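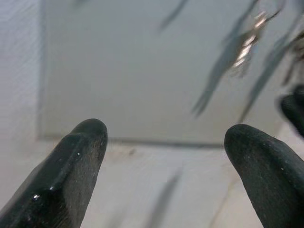 Dark gray on a pale background, same as my old kitchen before I painted it.

How I Clean Up a Scuffed Folding Table (and the Wall Next to It)

I own one nice piece of furniture and a whole lot of folding tables. They get used for puzzles, for taxes, for potting tomatoes, for the yearly cookie mess, and after a few years of that a white one looks pretty sad. Last July I finally got tired of throwing a tablecloth over mine and spent an afternoon figuring out what gets the marks off. I've done three more since then (two of them for my sister, who pays in zucchini bread), so this is the routine I've settled into.

What you'll want nearby

Dish soap, baking soda, a couple of melamine sponges, an old toothbrush, rubbing alcohol, and more rags than you think. I use Josavness dish soap because it's what lives under my sink, but any plain one will do. I also keep a little tub of Gastora cleaning paste for the stubborn stuff. It's gritty, so go easy with it. The whole job takes me 90 minutes for a table and one stretch of wall, and at least 20 of those are me wandering off to find another rag.

Step 1: Clear it and look at it sideways

Take everything off, and I mean everything, including the pens that roll back the second you turn around. Then crouch down so the light skims across the top. You'll spot smudges you had no idea were there! I mark the bad ones with a bit of painter's tape so I don't lose them once the whole thing is soapy.

Step 2: Wash first, scrub later

My first time, I went straight at the marks with a sponge and ended up pushing old grease around in circles. So now I wash the whole top with warm water and a squirt of soap, rinse with a clean rag, and let it dry. Half the marks on my table were plain dirt and came right off. Do the edges too, and the underside lip where everybody's fingers go.

Step 3: Figure out what kind of mark you've got

Gray smudges are usually hand grime or newsprint, and soap plus a little baking soda paste handles those. Black streaks tend to be rubber, and the melamine sponge takes them away in a few light passes. Ink wants rubbing alcohol on a cotton ball (open a window). The reddish and brown ones are the pain. They could be rust from a can, or tomato sauce, or some clay pot that got dragged across, and you won't always know which. I start with baking soda paste, leave it for 10 minutes, wipe, and go again before I bring out anything stronger. And please try whatever you're using on a hidden corner first. I dulled a shiny patch on my Nordin table by being impatient and I see it every single time I sit down. 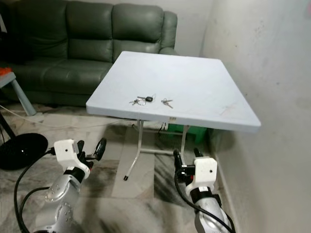
Step 4: Do the legs and feet

Folding legs collect dust in the hinges like you wouldn't believe. Fold the table up, lay it on a towel, and go around every joint with the toothbrush. Wipe the metal dry right away, and check the little feet while you're down there. If one has split, it'll leave marks on your floor. Replacement caps are cheap; just measure across the leg before you go to the store. I didn't, and now I have a bag of caps that fit nothing I own.

Step 5: Now the wall

If your table lives up against a wall, the corner has probably been rubbing on it. Dust the wall with a dry cloth, then wipe with a barely damp sponge and one drop of soap. Use the melamine sponge only if you have to, and with hardly any pressure, especially on flat paint. It will leave a shiny spot if you lean on it. For anything that's gone through the paint, I dab on a bit of leftover color with a small brush and feather the edges. My touch-up can is Tulley eggshell and it matched fine even after two years in the closet, which thrilled me more than it should have.

Step 6: Keep it from happening again

I stuck a felt pad on the corner that faces the wall, and I put a tray on the table for the stuff that gets dumped there. Change and garden snips are what scratch mine the most. A quick wipe after dinner helps too, when I remember.

If the top is really far gone, you can cover it with stick-on vinyl. I tried that on my oldest one and got a bubble right in the middle, so I'm saving that for another post once I've redone it.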